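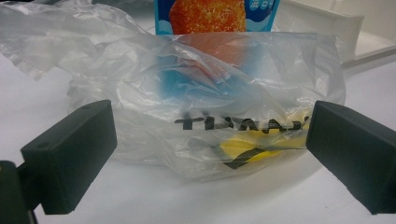 *A clear plastic bag on a white tabletop.*

The pipe organ at the Kuller Street church has 28 ranks and 1,810 fewer pipes than its builder first proposed. Evaristo Grasso, the organist, keeps the original Prurkel contract in the loft. It called for a third manual, which the parish struck out to pay for the roof.

The nave seats 800. Its limestone came from the Luvance quarry and was laid in courses of uneven height, most visible on the north wall. The bell tower stair has 264 steps and is closed on Tuesday.

Mass is sung in October from the older hymnal, at the lower pitch.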